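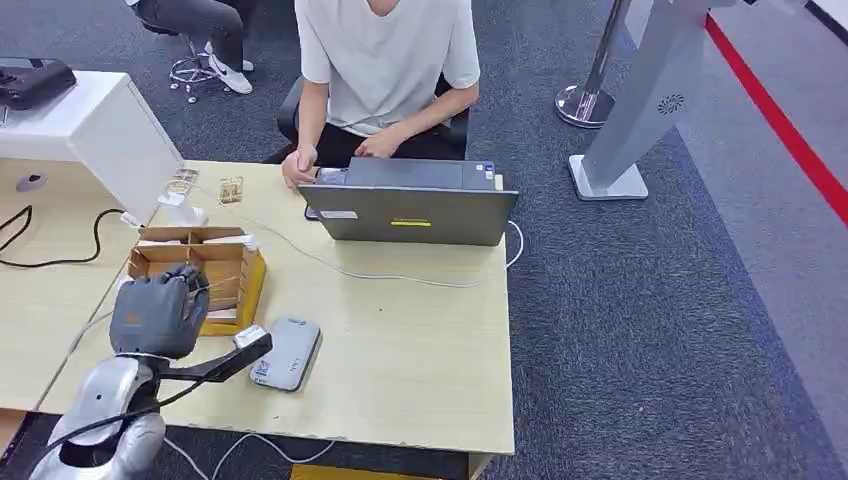 Nach Auskunft der meldenden Stelle stimmt der Bestand am Ausgabetisch seit der letzten Lieferung nicht mehr mit der Anzeige in Filar überein; man habe die Päckchen zweimal nachgezählt und komme jedes Mal auf 41, das Programm zeige 35.

Vorgang: Bestandsabweichung Ausgabetisch
Standort: Prullstead, Erdgeschoss
Kategorie: Kleinmaterial / Bestandsführung
Priorität: normal
Status: gelöst, Beobachtung bis Monatsende

Montag, 08:50 Uhr
Meldung aufgenommen. Betroffen ist ausschließlich die Warengruppe Kleinpäckchen (Lieferant Abbasi). Die Laptop-Anmeldung am Tisch funktioniert, andere Warengruppen werden korrekt angezeigt. Die meldende Stelle wurde gebeten, bis zur Klärung keine Korrekturbuchung vorzunehmen und Entnahmen auf Papier festzuhalten.

Montag, 09:35 Uhr
Abgleich der Lieferscheine. Abbasi hat in drei Teillieferungen 13, 22 und 6 Päckchen zugestellt. Die beiden ersten Teillieferungen sind in Filar ordnungsgemäß erfasst. Für die dritte liegt ein unterschriebener Lieferschein vor, jedoch keine Zugangsbuchung. Die Differenz entspricht genau dieser Menge.

Montag, 10:20 Uhr
Die Zugangsbuchung der dritten Teillieferung wurde versucht und mit dem Hinweis »Lagerplatz nicht eindeutig« abgewiesen. Ein erneuter Versuch nach Ab- und Anmeldung führte zum selben Ergebnis. Ein Fehler der Netzverbindung wird ausgeschlossen, da andere Buchungen im gleichen Zeitraum angenommen wurden.

Montag, 11:05 Uhr
Prüfung der Lagerplätze. Bei der Umstellung des Tisches im Januar wurde der Fächerkasten neu eingeteilt. Die Beschriftungskarten wurden umgesteckt, die Platznummern in Filar blieben unverändert. In der Folge ist eine Platznummer doppelt vergeben, einmal für den Fächerkasten und einmal für den Vorrat. Bei den ersten beiden Teillieferungen war der Platz von Hand ausgewählt worden, weshalb der Fehler dort nicht auftrat.

Für die Dauer der Bereinigung wurde festgelegt, dass die Päckchen einzeln am Tisch erfasst und flach vor den Laptop gelegt werden, damit der Aufdruck lesbar bleibt.
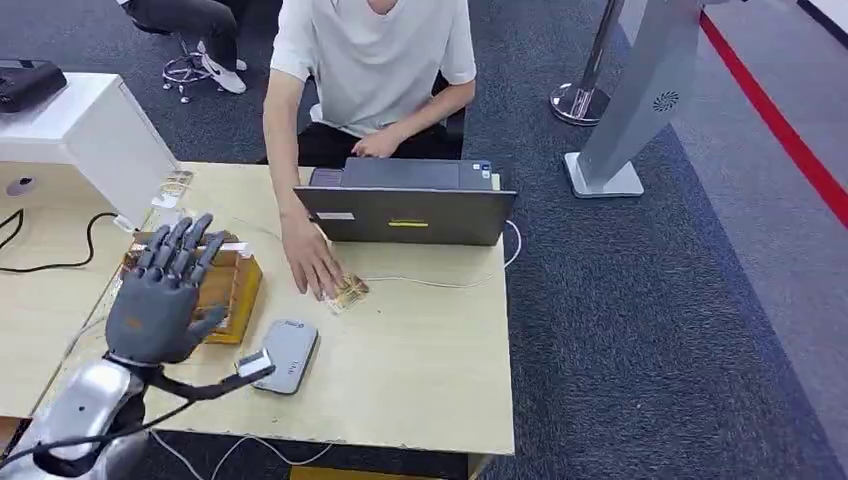
Bereits erfasste Ware ist bis zum Abschluss von der noch nicht erfassten getrennt zu halten. Eine Rückgabe in die Fächer erfolgt erst, wenn die Platznummern berichtigt sind.

Montag, 13:40 Uhr
Rückfrage bei Rorus (Betreuung Filar). Die doppelte Platznummer kann vor Ort nicht gelöscht werden, solange ihr Bestand zugeordnet ist. Rorus hat den Vorratsplatz auf eine neue Nummer umgezogen und die alte Nummer allein dem Fächerkasten belassen. Dauer der Sperrung: 22 Minuten.

Montag, 14:25 Uhr
Zugangsbuchung der dritten Teillieferung wiederholt und angenommen. Anzeige in Filar: 41. Entnahmen waren auf dem Papierbogen nicht vermerkt. Die Übereinstimmung wurde von der meldenden Stelle bestätigt.

Verbleibende Maßnahmen
Die Beschriftungskarten im Fächerkasten sind mit den Platznummern aus Filar zu versehen. Zuständig: Standort Prullstead.
Änderungen an der Facheinteilung sind künftig vor dem Umstecken der Karten über dieses Formular anzuzeigen.
Der Lieferant Abbasi wird gebeten, Teillieferungen auf dem Lieferschein fortlaufend zu nummerieren.

Bei erneuter Abweichung ist dieser Vorgang wieder zu öffnen; eine neue Meldung ist nicht erforderlich.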